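Chapter 4
Picking a Kit You Can Live With

286 shares
2 comments

By the time you get to this chapter you've read three chapters of me going on about arms, joints and motors, and I'd guess you're itching to spend somebody's money. Good! So was I, the first time a department head slid a budget sheet across the desk and told me to "get something for the robot people." I bought the wrong thing. It was a lovely arm, very shiny, and it spent most of a year under a dust cover while my students tried to find enough examples to teach it anything at all.

What we needed was a cheap and quick way to show a robot how people handle stuff. That's the kind of product this chapter is about: the hand-held gripper kit. You hold a gripper by its handle, a camera rides along on it, and you do the job yourself while the kit records what you did. The arm can come later, or it can belong to the lab down the hall.

I'm going to work through one kit in detail, the Oda, sold by a company called Zestton. I'll bring in a second offer, the Clastetti recording service, when we get to costs. I've used both with real classes and I have opinions about both, so read me with a pencil in your hand. If your school owns something different, keep going anyway. The questions carry over pretty well, even where the screws don't.

What's in the box, and what isn't

The Oda comes as a pair of grippers, with pads for the fingers, two mounts, a charging dock and a thin manual that I've now read more times than any novel. The software is a separate download, and you pay for it by the seat. I missed that line on the quote. Maham Usmani, who taught the lab section with me that year, did not miss it, and she was very decent about letting me find out on my own.

So before you compare anything, write down every item you'll need on the day of the first class and check whether it's in the price. Spare pads, storage for the recordings, a flat table with decent light over it, all of that. Pads especially. Ours started to curl at the corners well before the term was over (students squeeze hard, much harder than any job calls for), and ordering more took long enough that we had to shuffle two lab sessions.

How many recordings is enough?

You'll see big numbers in the brochures. The Clastetti people quoted us 4,000 recordings for one task — picking up a thing and putting it somewhere else — and they'd send their own operators to do it. That sounded wild to me, and a bit like being sold a truck when I'd asked for a bicycle. Sohail Magsi, who had worked with their files before, told me to ask a different question: how different from each other are the recordings going to be? A huge pile of nearly identical grabs doesn't teach much. A smaller pile with the object turned, shifted, lit from another side and approached from another angle can go a lot further.

We'll do the arithmetic on this in Section 4.3. For now, just hold on to the idea that you're paying for variety as well as for volume, and that a price per recording hides the difference completely.

How it feels in the hand

I give this one more weight than most reviewers do. In June I asked Kinga Dobos and Kamran Khokhar to each use the Oda for 20 minutes straight, no breaks, and then write down whatever came to mind. Kinga wrote half a page on the handle, which she liked. Kamran wrote "wrist" and underlined it. They were both right, I think! The balance is good for short work and tiring for long work, and you'd never learn that from a table of specifications.

Try it yourself before you order. Ask for a loan unit, and if the seller says no, ask for a visit. Zestton said yes to a loan without any fuss, and I count that in their favor.

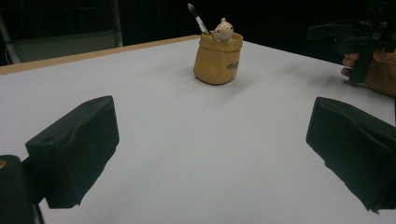
Your first object matters more than you'd think, and I'd like you to choose it before you read Section 4.1. Most of my students reach for a plain block, which is fine for an hour and then teaches them nothing new. I'd go for something closer to the small yellow pot on the white table, the one shaped like a cinched sack with a little animal's head poking out of the top. It narrows toward the base, the rim rolls outward, and there's a paintbrush leaning out at an angle, so you've got to decide where the fingers go and what they have to stay clear of. The two black fingers in the foreground are spread wide with the pot still well beyond them, and that's a good moment to stop and plan. Would you come in low, around the body, or up near the rim? Does the brush change your mind? Jot down your answer along with a quick sketch of your own object, and keep the page handy, as we'll be marking up that same sketch when we talk about finger pads and grip width in the next section.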